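The slipper cell at Grisadard

Grisadard does its testing in Juturville, in a long room with a concrete floor and rather more cables than anyone would like. One of its cells has been running the same job since March. Two black arms stand either side of a wooden table, a blue plastic bin sits towards the back, and slippers are set out in a row along the front. The arms put the slippers in the bin. Then everything is put back and they do it again.

The work is for Cellomwood, which packs footwear and wants to know whether a pair of arms on a table can handle soft, awkward shapes at a sensible cost. Bjartur Ingvarsson looks after the cell. He spends most of his day on the parts of it that don't move.

"People look at the arms," he says. "I look at the table."
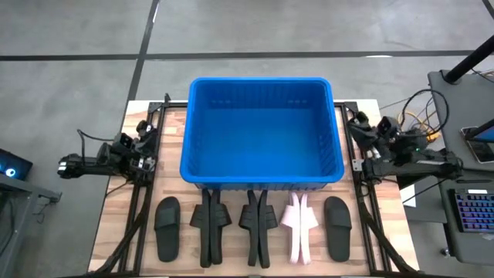
Slippers set out along the front of the table, with the bin in place behind them and both arms clear of the work.

Setting out is slower than it looks. Some slippers go down flat and others are stood on edge in pairs, soles together, because that is how they tend to come out of a carton. Ingvarsson works from a sheet that gives the layout for each run. There are 93 layouts on file, and he changes over after every five runs. Black slippers are in most of them. The pale pink ones were added later, when it was noticed that the system had seen hardly anything else but black on light wood.

Before the first run of the morning he goes round the frame with a hex key. The rails take the weight of the arms, and the arms stop and start sharply enough to work a bolt loose over a few weeks. He checks the brackets where each arm meets its rail, then the struts, then the feet of the table itself. A base that has shifted by 2 millimetres won't stop the cell, but it will show at the fingertips, which start landing to one side of a strap and have to be corrected.

Next come the cables. Each arm has a loop left slack so that the joints can turn without pulling on a connector. Too tight and the plug works its way out. Too long and the loop catches on the rim of the bin, or on the other arm. Ingvarsson replaced one lead on the left arm twice before he moved the tie a hand's width further down the rail. It has given no trouble since.

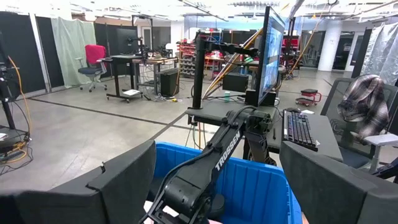
The wrist cameras get a wipe with a dry cloth and a look on the monitor. He wants a clear view between the fingers and no smear in the middle of the lens. If a camera has been knocked it goes back to its mark and the calibration is run again, a job of nearly an hour if the board is clean and the light is steady. The light is not always steady. Grisadard's room is bright, and glossy plastic throws a good deal of it back.

That was the cause of the longest stoppage so far. In the second week the right arm began to hesitate at the bin, coming down towards the rim, stopping, and going up again. Ingvarsson checked the joints and found nothing wrong with them. He swapped the gripper, then swapped it back. Mandla Le Roux, who writes the control software, sat down with the recordings from run 886 and went through them one picture at a time. The highlights on the side of the bin were being read as part of its edge, and the height came out wrong.

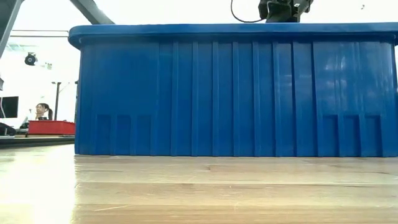
They tried a matt bin from Venter, a local supplier, and the hesitation went away. Cellomwood uses glossy ones, though, so the blue bin came back and Le Roux dealt with it in software. The arm now takes the height of the rim from more than one view before it starts down. It costs a little time on each slipper. Neither man minds much.

The bin has its own place on the table, and Ingvarsson checks it by eye against the rails. It was clamped to begin with. He took the clamps off in the spring, as a packing bench would not have them, and the arms have had to cope with a bin that creeps when it is nudged.

Gripper fingers are the part that wears. Soft soles are kind to them, but the tips meet the table now and again, and the pads lose their bite. He keeps spare sets in a drawer with the date of fitting written on each bag, and changes both fingers together even when only one looks tired. After that he opens and closes the gripper by hand a few times -- he says he can feel grit in the slide before any reading shows it -- and runs it through its full travel under power.
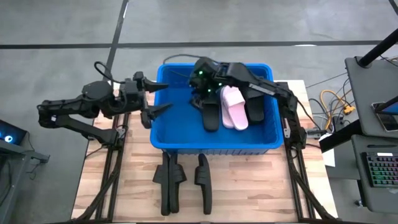 Having two arms over one bin brings its own rules. Only one may reach inside at a time, and the other has to wait outside the rim until it is clear. Le Roux had the waiting position further out at first, which was safe and very slow. He has been bringing it closer in small steps, with Ingvarsson standing by the stop button for the first runs after every change. They have had one touch between the arms, at low speed, which marked a housing and bent nothing.

At the end of the day the arms are parked, the power goes off at the rail, and the slippers are checked for splits and scuffs. Worn ones are taken out of the set. Ingvarsson writes up the faults in a paper notebook, as he did at his last job, and Le Roux copies what he needs from it the next morning. The current page has three lines on it: left wrist cable, re-tied; right finger pads, changed; table foot, rear, a quarter turn.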